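Wed 5 December
Hand-held gripper demos, small office, day two

Got to 200 recorded demos before lunch, which is the number Whitfield asked for, and I am less convinced by it than I was in August. The count is easy to report. What's in the count is another matter.

Reviewed 30 of them at half speed this morning. Things I noticed, in the order I noticed them:

Approach paths are nearly all the same. Whoever holds the gripper comes in from the right, elbow high, and closes at the same height. I do it too. After an hour your arm picks a favorite and sticks with it. If the policy learns anything from this batch it will learn our shoulders. Then we'll put the object on the other end of the table and act surprised.

Pauses. Lots of them, right before the close, while the person decides whether they like the angle. Novus trims anything with no motion, but these aren't still, they wobble. So they stay in. I'd like to see what a robot does with a few hundred examples of wobbling. My guess is it wobbles.

Starts and stops are sloppy. Several clips begin with the gripper already on its way, and a couple keep going well past the release while somebody turns around to talk. I cut the worst of them by hand. Not going to do that for the whole set.

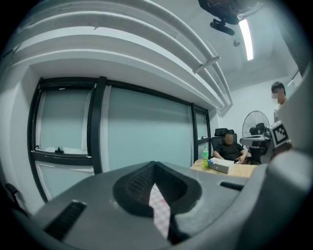

The tracking question is still open. The Birkcombe notes say the finger marker gives opening width to within 2 mm. On whose desk, in what light? I put a caliper on the fingers at five openings and compared. Fine through the middle of the travel, poor near fully closed, and that's the part we care about. Could be my calibration. I redid it once and got the same shape of error, a bit smaller. Would like somebody else to repeat it without looking at my numbers first.

Also tried the Gratden remote-control setup for comparison, same pick, same object. Slower by a lot, and my first several tries were ugly. But the motions that come out of it are ones the arm can do, by definition. With the hand-held tool we're recording what a wrist can do and trusting the solver to sort it out later. Ran 25 of the hand-held clips through the reach check and six came back with at least one pose the arm can't get to. Nobody holding the gripper would have felt a thing.

I know the argument: hand-held is so much faster that you can throw out the bad ones and still come out ahead. Maybe. Then we need to be throwing them out, and at the moment the only filter is the reach check, which I ran by hand because it isn't hooked up to anything. Speed per clip and speed per usable clip should be two columns in the log. Right now there's one.

Asked for the remote-control numbers people keep quoting and got a slide. The slide has a bar chart with no axis label.

To do
- reach check on the full set, log the failures by clip
- caliper test again, closed end only, smaller steps
- next batch: start position drawn from a list, not picked by whoever is holding the thing
- left-handed clips, at least a few
- write down what counts as a failed demo BEFORE recording any more
- hold back a chunk for testing and don't let it drift into training like last time

Not sending the batch to Whitfield until the first two are done. If they want the 200 today they can have it with this page attached.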